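Lerell Residents' Group
Minutes of the meeting held on 26 December 2018

Present: Hajnalka Lengyel (chair), Aminu Balogun (minutes), three other members. Apologies from Morby Court.

1. Hall floor. Skondetti have quoted for the main room only. The kitchen is to be priced separately. Hajnalka will ask if the work can be done in up to four days.

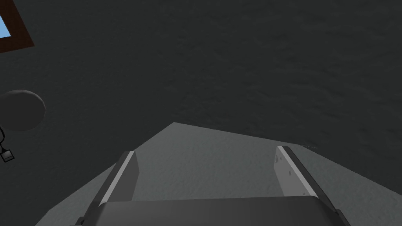
2. Paint. Members discussed colours for the entrance and the stairs. Cream was turned down as it marks too easily. Aminu preferred a flat lighter gray with a much darker charcoal-gray around it, as in the picture, and this was agreed for the entrance. The stairs were left over.

3. Hire charges. The evening rate stays at £30. Rutkowska Dance have asked for a later finish. Refused, on account of the neighbours.

4. Any other business. The side gate still sticks. Aminu to plane it.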